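Werkbank aus Küchenarbeitsplatte selbst bauen

Veröffentlicht am 20. Januar 2019 in Werkstatt & Keller

Eine brauchbare Werkbank muss nicht teuer sein. Wer eine alte Küchenarbeitsplatte übrig hat, kommt mit Kantholz, Schrauben und etwas Öl aus. Die Bank in dieser Anleitung ist für einen Kellerraum oder eine kleine Garage gedacht und lässt sich an zwei Nachmittagen bauen. Sägen und Bohren sollte man schon einmal geübt haben, besondere Maschinen sind nicht nötig.

Material

Arbeitsplatte, 38 mm stark, 199 cm lang, 60 cm tief
4 Kanthölzer 70 x 70 mm für die Beine
Kantholz 45 x 70 mm für Zargen und untere Streben
Schlossschrauben M8 x 140 mit Muttern und großen Unterlegscheiben
Holzschrauben 5 x 60
Holzleim, wasserfest
Hartöl für das Gestell
Stellfüße mit Gewinde M10 und passende Einschlagmuttern

Wir haben das Kantholz beim Holzhandel in Urninberg geholt, gehobelt und gefast. Sägeraues Holz ist billiger, aber dann muss man die Flächen selbst schleifen, und die Verbindungen werden selten genau. Die Stellfüße sind von Van Wijk, andere tun es auch, solange der Teller unten beweglich ist.

Die richtige Höhe

Aufrecht hinstellen, Arme locker hängen lassen und den Abstand vom Boden bis zum Handgelenk messen. Das ist eine gute Höhe für Arbeiten mit Säge und Hobel. Wer vor allem lötet, klebt oder kleine Teile montiert, darf ruhig zehn Zentimeter höher gehen. Von dem Maß werden die Plattenstärke und die Höhe der Stellfüße abgezogen, der Rest ist die Länge der Beine.

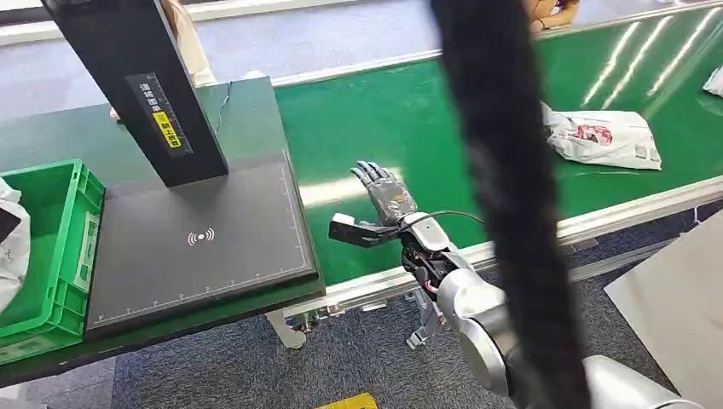

Alle vier Beine werden in einem Durchgang abgelängt, am besten mit einem Anschlag an der Kappsäge. Von Hand geht es ebenso. Dann die Hölzer mit Zwingen zusammenspannen, den Riss rundum anzeichnen und langsam sägen. Einen Millimeter Unterschied gleichen die Stellfüße später aus.

Das Gestell

Zuerst entstehen die beiden Seitenteile. Jedes besteht aus zwei Beinen, einer kurzen Zarge oben und einer Strebe unten. Die Zarge schließt bündig mit dem oberen Ende der Beine ab, die Strebe sitzt 300 mm über dem Boden. Darunter passt noch eine Werkzeugkiste.

Die Löcher für die Schlossschrauben mit 8 mm vorbohren, und zwar rechtwinklig. Ein Bohrständer hilft. Ohne Ständer einen kleinen Winkel neben den Bohrer stellen und bis zur Mitte von der einen, dann von der anderen Seite bohren. Vor dem Verschrauben kommt Leim auf die Kontaktflächen – aber nur an den Seitenteilen. Die langen Zargen werden trocken verschraubt, damit man die Bank bei einem Umzug zerlegen kann.

Die Seitenteile auf ebenem Boden auslegen und beide Diagonalen messen. Sind sie gleich lang, ist das Teil rechtwinklig. Sonst mit einer Zwinge über die längere Diagonale ziehen, bis es stimmt, und den Leim über Nacht trocknen lassen.

Am nächsten Tag folgen die langen Zargen vorn und hinten und eine lange Strebe hinten unten. Die lichte Weite zwischen den hinteren Streben-Anschlüssen ist beim Kelleraufbau unwichtig, in Tiefe aber messen wir 563 mm über die Außenkanten der Beine. Die Platte steht damit vorn ein Stück über und bietet Platz zum Ansetzen von Zwingen.

Die Platte befestigen

Küchenplatten arbeiten wenig, trotzdem sollte man sie nicht von oben durchschrauben. Besser sind Metallwinkel mit Langloch an der Innenseite der Zargen. In die Platte wird höchstens 25 mm tief gebohrt. Ein Klebestreifen am Bohrer zeigt die Tiefe an.

Offene Schnittkanten quellen auf, wenn Wasser daran kommt. Sie werden zweimal dünn mit Leim bestrichen oder mit Umleimer versehen. Bügelkante von Prometti hat bei uns gut gehalten, die Überstände nimmt man mit einer feinen Feile ab, immer zur Platte hin.
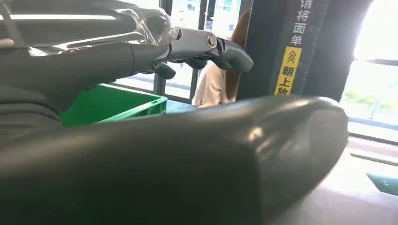

Detailaufnahme: dunkelgraue, matte Oberfläche, links oben blankes Metall.

Ölen und ausrichten

Das Gestell mit Körnung 150 überschleifen, absaugen und Hartöl dünn auftragen. Nach zwanzig Minuten den Überschuss mit einem Lappen abnehmen. Öllappen können sich selbst entzünden, deshalb ausgebreitet im Freien trocknen lassen. Eine zweite Schicht nach einem Tag reicht für den Keller.

Zum Schluss die Bank an ihren Platz stellen und mit der Wasserwaage längs und quer ausrichten. Wackelt sie beim Sägen noch, liegt es meist an den Schrauben der langen Zargen. Diese nach einigen Wochen ohnehin nachziehen, das Holz trocknet im beheizten Raum nach. Der Plan für den passenden Unterschrank Vistalside folgt im Februar.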